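Re: [club-list] Junior nets and the bowling limits for next season
From: Korkor Tetteh
Date: June 16, 2023

3 replies in this thread

On the question of overs limits for the under-13s, someone wrote:

> I've read the draft and I don't see why we need to touch the limits at
> all. My two bowled in the juniors for years under the old rule and were
> fine. If a kid is bowling well and wants another over, the captain should
> be able to give it to them. We lost the Saromo game in March because our
> best bowler had to come off with the tail in, and they knocked off the
> last 8 runs against kids who had barely bowled all year. Can we at least
> leave it as a guideline and let the coaches decide on the day?

I was at the Saromo game and I remember it a bit differently. We dropped two catches in the last few overs and gave away a lot of wides before our opener ever came off. I don't want to go back over one match, but I wouldn't use it as the argument for changing the draft.

What the draft says is six overs for a bowler in a day for the under-13s, in spells of no more than three, with a gap between spells at least as long as the first spell. Medium and quick bowlers are covered by it. Slow bowlers get the same daily total but the spell length is left to the captain. The old rule had the same daily total and said nothing at all about spells, so a kid could bowl the lot from one end in the heat. A few did.

The part I think people have missed is the practice side. Match overs are only some of what they bowl. Last season we had kids bowling in our nets, then at school, then in a rep squad, and then turning up to play for us. When I asked one of ours to add up what he'd bowled that week, he got to 90 balls before he reached the game. His coach at school didn't know about the rep squad and I didn't know about the school sessions. That is why there's a line in there asking parents to keep a simple tally and let the coach see it.

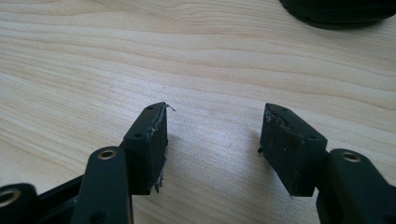 It doesn't need to be fancy. A page in the back of the kit bag with the day and the number of balls is enough. Stutero has been doing it with their juniors for two seasons and their coach told me the first month is a nuisance and after that the kids fill it in themselves. I have a copy of the sheet they use and can send it to anyone who wants it.

On leaving it as a guideline for the coaches, I'd be against that, and I say so as one of the coaches. It's hard to take the ball off a kid who has a couple of wickets and whose dad is standing at fine leg. If it's a rule I can point to the rule. If it's my decision then I have the argument every match, and so does whoever is doing the under-15s. The visiting side also needs to know both teams are playing to the same thing.

I do agree on one point. We have too few kids who can bowl a decent over when the main bowlers are finished, and the limits will show that up. My suggestion is to change how we run the nets. At the moment the same few bowl at the same few batters for the whole session while the rest stand around at the back of the queue. I'd like to split them into smaller groups, have everybody bowl a set number of balls and then rotate to fielding – proper fielding, with high catches and throws at one stump. We could also use the first couple of matches after the break to give everyone at least one over, whatever the score is.

The Sárközi ground has offered us its second set of nets for the winter, which would help a lot with this. They are the old ones behind the clubrooms, the surface is a bit worn at the batting end but fine for bowling. We'd need two more adults to supervise if we run both sets together. I can do most weeks but not all of them. If you can help, please write to me off the list so we don't fill up everyone's inbox.

Two smaller things while I'm here. The draft still has the old ball weight for the under-11s on the second page and I'll fix that before the vote. Also, the team bag came back after the last match without the spare keeping gloves in it. They're the blue pair with tape on the left thumb. Please check your garages.

I'd like any other comments on the draft by the end of next week so I can put the final wording up before the meeting. If you want to suggest different numbers for the spells, please write down the exact wording you'd like and I'll include it as an alternative to be voted on.

Korkor

2 likes · 0 shares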